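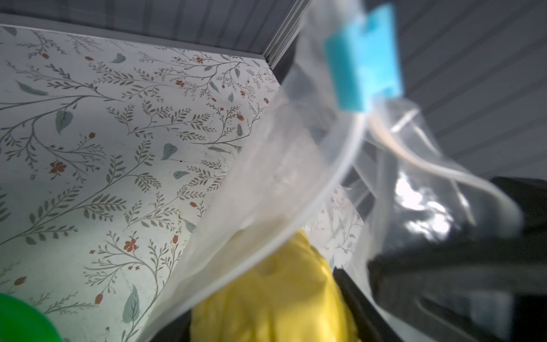

Wrist view, bag up close. Blue tab at the top.

Up at 5.40, out the door with toast in my hand. Train from Serkport was late, of course, so I ran the last bit from the station and got to the Cavurska open day in Stomatham with my shirt stuck to my back. They had me down under the wrong surname. Lanyard, visitor sticker, instant coffee. Fine.

Writing this on the train home, knee for a desk, so excuse the handwriting, future me.

Morning was the talk in the big room. Skipped most of it in my head. Company history, a new building next to the old one on the Hrynyshyn side, a slide with too many arrows. The bloke beside me filled in his crossword the whole way through and I envied him. Did catch one thing worth keeping: 1,693 recorded runs on the grocery task so far, and they want to stop adding and start throwing out the bad ones. Someone asked how they decide what's bad. Long answer. I think it comes down to people watching them back at double speed and arguing.

Then downstairs to the bench, which is what I'd come for.

Noelia Arroyo was running our group. Quick, dry, wouldn't let anyone lean on the frame. Two arms side by side on one rail along the front of the table, grey ribbed walls round it, and the tabletop covered in leafy stuff with little flowers. Looked like my nan's kitchen drawers. Someone asked her if the pattern was to make it harder and she said partly, and partly it was what the shop had. A plain white surface teaches it to expect plain white surfaces. I've got that underlined twice in the notebook.

The job today was bag into basket. Green mesh basket, clear bag with a bit of produce in it, done up with a blue twist tie. Sounds like nothing. I do it every week at the shops without looking. But a thin plastic bag is about the nastiest thing you can hand a robot — no fixed shape, you can see the table through it, shines back at the lights, and the weight all slides to one end when you lift. I asked what it goes for, the neck or the body. Noelia said the neck if it can get it, and then watched me write that down and said "if", so I wrote that as well. 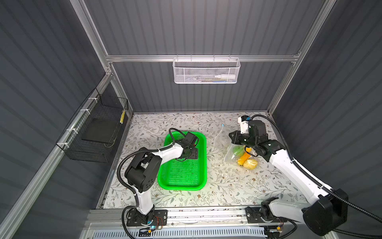
Got a spot at the front for this, elbows in, next to a couple of high school kids who asked far better questions than the adults. One wanted to know why have the second arm if one is doing the lifting. Good question!! Answer was that some of the tasks need a thing held while the other hand works, and they'd rather keep the setup the same all the time than keep pulling an arm off and putting it back. Changing the bench costs them half a day of calibrating. Sometimes more.

Noelia counted the tries out loud for us. 13 in our slot. I had nine down as good and she had eight, we disagreed over one where the bag ended up in the basket but sort of draped over the side. She says over the rim is a fail. I say my groceries travel like that every week. She was nice about it. Still a fail.

The slow ones were the intresting ones. It'd close on the plastic, get a pinch of nothing much, open again, shift a bit, close. Room went dead quiet every time. Then a clean one and people clapped, which seemed to embarrass everyone on the Cavurska side.

Things to remember for our own job:
— cable up the outside of the arm, looped with plenty of slack over the joints. Ours is too tight, I've said it before
— camera at the wrist as well as one off to the side. The close one gets mostly plastic when it matters most
— wire baskets zip tied to the frame for odds and ends. Cheap. Do this.
— emergency stop within reach of whoever is talking to visitors, not only the operator
— ask about bag thickness, forgot

Lunch was wraps. Stood with Illia Zhuravel, who does the rigs, i.e. builds them and gets rung up when they break. Told him about our trouble with the left gripper drifting and he asked three things I couldn't answer and drew me a bracket on a serviette. Have it in my wallet. He reckons the fingers want replacing well before they look worn, he goes by number of grasps, 700 and they're off, no discussion. We've never even counted ours. He also said don't buy the fancy produce, get the bags right first. Not sure he was serious.

Afternoon was a bit of a fizzer. Panel on safety standards, two people on it agreeing with each other, chairs from a primary school by the feel of them. I ducked out at 2 and went back down to the bench hoping for another go, but they had a different group in and I could only see from behind a tall man's head. Heard clapping once.

Missed the 3.10 by the length of the platform. Sat on the bench with a sausage roll and went back over my notes, half of which I can't read. "Colour of bas. no matter??" What did I mean. Basket, presumably. Did someone say that or was I asking.

Email Noelia re the counting rule, get it in writing so we score ours the same way. Ring Illia about the bracket before the serviete falls apart. Find out what the blue ties cost by the roll. Dinner is whatever's in the freezer. My feet hurt.

Tunnel coming, no light in this carriage. Stopping.

Contact | © All entries remain with the author | Back to top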